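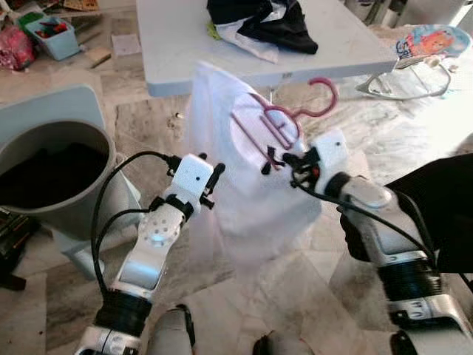

Bring back the alterations counter. I mean it. Every dry cleaner in this town used to have one, a person with a machine and a mouth full of pins, and now there are 2 left and one of them only does wedding stuff.

I got onto this because of a blouse. Bought it in October, thin as anything, wore it maybe six times, and the side seam let go under the arm. Just the seam. The cloth was fine. Took it to the place on Mansilla Street and they said we don't do repairs anymore, try online. Online! For four inches of thread.

So it sat on a chair. You know the chair. Everyone has one.

Here's my gripe. We talk and talk about buying less, buying better, capsule wardrobes, whatever the word is this year. Fine. But a better shirt still loses a button. A better hem still drops. And if the nearest person who can fix it is a 300 mile round trip in the mail, then the shirt is trash with good intentions. Cheap clothes get all the blame and they deserve plenty, but I've thrown out good ones too. Over a zipper. Over nothing.

People say learn to sew. I did, a bit. My neighbor Latifa Erraji showed me a backstitch at her kitchen table and I can do a button now that will outlive me. But sheer fabric? Forget it. It slides, it puckers, the needle leaves holes you could read thru. I ruined a sleeve learning that. Some jobs need someone who has done it a thousand times, and there's no shame in paying for it.

And pay properly. This is the other half. Abelardo Medina ran the counter at Velten Cleaners for 17 years and charged less for a hem than I pay for lunch. He told me once that customers would argue over two dollars on a coat that cost them 300. Then he retired and the same customers stood around wondering where he went. I was one of them, so I'm not preaching. Well, a little.

What would help - landlords who'll rent a small space to a small trade, for a start. Not everything has to be a phone store. Community colleges that teach mending next to fashion design, same building, same credit. Stores that sell you the dress and have a number for someone who can fix it, taped up right by the regsiter. Seam allowances! Put the extra half inch back in. My mother's skirts had enough cloth inside to let out twice, mine have a sliver and a prayer.

I found someone in the end, by the way. Iara Alarcón, works out of her front room, cash only, two week wait. She looked at the blouse, turned it inside out, said "whoever cut this was in a hurry" and wrote my name on a scrap of paper. I'm waiting on it now. Meanwhile I have a coat with a bad lining and I'm bringing her that next.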